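December 10, 2025

Stacking task, sim side. Main job today was to agree on the rules for calling an episode good before we add any more to the Dukia set. Ekaette and I went through the November batch and found we had been grading the same thing two ways. She passes an episode when the cup is in the bowl. I was passing it only when the hand had let go and backed off. Both are reasonable readings of the old sheet, so the old sheet is the problem.

Batch is 700 episodes. We pulled 50 to grade separately and disagreed on 7. All 7 were the release question.
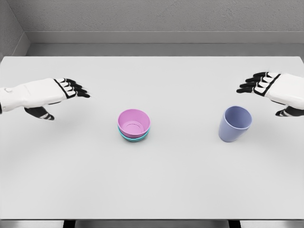 **Cristóbal Maldonado**
Simulation and test, Magsi bench

Start condition first. Both hands open, above the table, touching nothing. Cup upright. If the bowls are already nested, that goes in the episode header as "pre-stacked" and the episode only counts toward the cup step. We had pre-stacked starts mixed in with full three-piece starts and the success rate came out looking better than it should. Noura is splitting them into two folders.

Rules as of today:

1. An episode starts when both hands are clear of every object. Anything recorded earlier gets trimmed.
2. Success needs the cup standing in the top bowl with no hand contact, and the bowls still nested.
3. Release has to be seen. If the log ends while the hand is still on the cup, mark it "incomplete". Don't mark it success or failure.
4. A tilted cup while it is being held is fine. A tilted cup after release is a failure, even if it stays in the bowl.
5. The hand that isn't working stays open and off the table. If it touches anything, write down the time and keep the episode.
6. No hand edits to object poses between start and end, for any reason.

Naveed wanted a limit on how far the bowls can slide when the cup goes in. I'm for it in principle but we don't have a number we can defend yet. Left it out. He will plot bowl travel from the Illeo logs and we pick something from that.
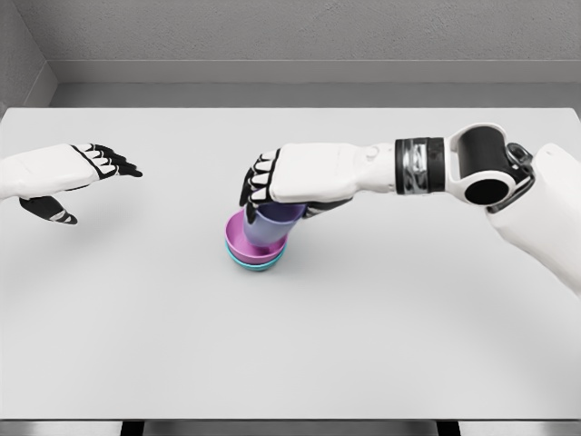
Rule 4 took the longest. The top grasp covers most of the cup rim, so from the front view you can't always tell how far over the cup is leaning. Grade tilt from the object pose in the log and use the video only as a check. Ekaette had two where the video looked fine to her and the pose said otherwise. Pose wins. Added that as a note under the rule.

Contact is the other weak spot. Our contact flag goes off when the fingers are very close to a surface, before they touch it. For rule 1 that only trims a bit too much, no harm. For rule 2 it can hold back a success that is really there. Noman says the margin can be set per object in the Todis config. Asked him to leave it alone until the regrade is finished, otherwise we'll be comparing two different things.

Also agreed:

- Two people grade every new batch sample, separately, without seeing each other's marks.
- Disagreements go to a third person. Noura for now.
- Nobody grades episodes they drove.
- The rule sheet gets a version number and the number goes in every header. Today's is version 2.

Regrade of the full 700 starts with the incompletes, Ekaette from the front of the list and me from the back. The old grades stay in their own column.

Open:
- bowl slide limit (Naveed)
- contact margin, after regrade (Noman)
- does rule 5 apply when we move to two-handed stacking? Probably needs its own sheet.
- header field for pre-stacked is free text right now, should be yes/no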